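Does the Skin Tell You Anything? Judging Eggplant Freshness by Eye and by Hand

Student project report, Produce Quality and Storage
Group: Hằng Đinh, Edivaldo Furtado, Sevim Aksoy
Report written by Edivaldo Furtado
Supervisor: Karine Morin

Why we picked this

Every shopping guide we found says the same thing about eggplants. Pick one that is shiny, heavy for its size, and springs back when you press it. We found that advice on grocery store cards, on recipe sites and in two of the cookbooks in the Bidham library. None of them said how the writer knew.

I came into the project thinking most of this was folklore. Hằng thought the gloss rule was probably right and the pressing rule probably useless. Sevim had no opinion at the start and has a fairly strong one now. Since we didn't agree, it seemed like a good question for a term project.

The question we wrote down in our proposal was: can a person with no training tell a fresh eggplant from a stored one by looking at it and handling it, and if so, which of the usual signs is doing the work?

What we bought

We used ordinary purple globe eggplants, the long kind with smooth dark skin. All of them came from Medeiros, the produce wholesaler that supplies the campus kitchen. We bought 30 in two deliveries. The first half went into storage for 7 days and the second half came in on the morning of the test.

I want to be clear about the weak point in this. "Fresh" in our report means fresh from the wholesaler. Medeiros could not tell us when any of the eggplants had been picked. It is possible that some of our fresh ones were older off the plant than some of our stored ones. Karine Morin brought this up when she read the proposal, and we never found a good way around it on our budget. Growing our own would have taken longer than the term.

We rejected anything with a soft brown patch or a split. In a real store those would be the easy cases, and we wanted the hard ones.

Storage

The stored eggplants were kept in a single layer in the cold room, uncovered, on racks. We did not wrap them. Several sources say to wrap each one in paper and several say never to wrap them at all, and testing that would be a separate project.

Each eggplant was weighed going in and again coming out, on the Rondine kitchen scale. The average one weighed around 400 grams going in. They all lost weight in storage, which was no surprise to anyone. What did surprise us was how uneven the loss was. Two eggplants from the same box, placed side by side, could come out quite different. We don't have an explanation that I trust. Sevim thinks it has to do with how tightly the green cap fits against the skin at the top. That could be true, but we did not measure the caps and I don't think we should claim it.

Checking the skin

We looked at four things on each eggplant: shine, color, wrinkling and firmness.

Shine gave us the most trouble. A purple eggplant is a bad object to judge for gloss because it is dark and curved, so what you are really looking at is the reflection of whatever lights are in the room. Turn it a little and a dull one can look polished. In our first try, Hằng and I scored the same box separately and disagreed on far too many of them. Part of that was me standing with my back to the windows.

After that we always looked at the eggplant upright, with the rounded end pointing up, and compared one side to the other. The lit side shows you the shine. The shaded side shows you the color better, because there is less glare on it. Held that way, a good one goes from a deep violet, close to plum, into something much darker on the side away from the light. It is a small trick and I have not seen it in any guide, but our scores got closer once we started doing it. 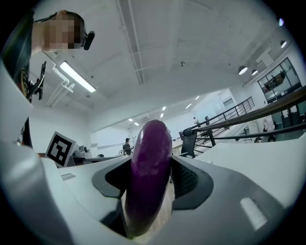

The tasting panel that didn't taste

We asked 14 students from other sections to sort the eggplants into "fresh" and "stored." They worked one at a time. In the first round they could only look. In the second round they could pick each one up and press it.

Our supervisor asked us to set a pass mark before we started so that we could not move it later. We settled on 70 percent correct. Guessing would get you half right over a long enough run, so we thought this was a fair bar and not a very high one.

Looking only, the panel as a whole did not reach it. A few people did, but in a group that size a few people would do well by luck, and I would not call them experts. When we asked how they had decided, nearly everyone said "the shiny ones." Shine did go along with freshness in our boxes, only more weakly than the guides suggest. Some of the stored eggplants were still very glossy, and these were the ones that fooled people.

With handling allowed, the panel did pass. This was the opposite of what Hằng had predicted, and she asked for it to be put in the report.

What pressing tells you, and what it doesn't

The usual instruction is to press with your thumb and see if the dent springs back. We watched people do this and there is no standard way of doing it. Some pushed hard enough to leave a mark. Others barely touched the skin. One student squeezed from both sides like a person testing a tire.

Pressing also damages the eggplant. By the end of the second round the ones that had been handled most were softer in the middle whether they were fresh or not. So the later panel members were not judging the same eggplants as the earlier ones. We changed the order for each person to spread this out, but it did not go away, and it makes me less sure of the second-round result than the pass mark would suggest.

Squeezing between two flat surfaces seemed gentler to us than a thumb, because the push is spread over more skin. We did not run a proper comparison, so please read that as an impression.

Where we disagree

Sevim believes weight is the real sign and that people pick it up without noticing when they lift an eggplant. She points out that the panel improved as soon as they could hold the things. I think she may be right, but our design can't separate lifting from pressing because everyone did both. If we had added a round where people could lift and not press, we would have an answer. We thought of it after the panel was over.

Hằng still thinks gloss is useful if you look at it properly, in steady light and with the eggplant turned the same way each time. I agree with her about the method. I doubt that anyone is going to do it in a grocery store.

Boris Zelenák, who runs the campus kitchen at Undel Hall, read a draft of this section and said he has never pressed an eggplant in his life. He cuts one from each case and looks at the seeds. We did not test seeds, and it would not help a shopper much, but it is a more direct check than anything we did.

What we would change

Buy from a grower who can give a picking time.
Add the lift-only round.
Use a fresh set of eggplants for each few panel members, so that no single one gets pressed all afternoon.
Score shine under one lamp, in a room with the blinds down.
Record the shape and fit of the cap, if only to settle the argument.

The eggplants that had not been pressed out of shape went to Boris's kitchen afterward. The rest went to compost. Our score sheets and the two sets of weights are in the project folder, including the first round of shine scores that we threw out.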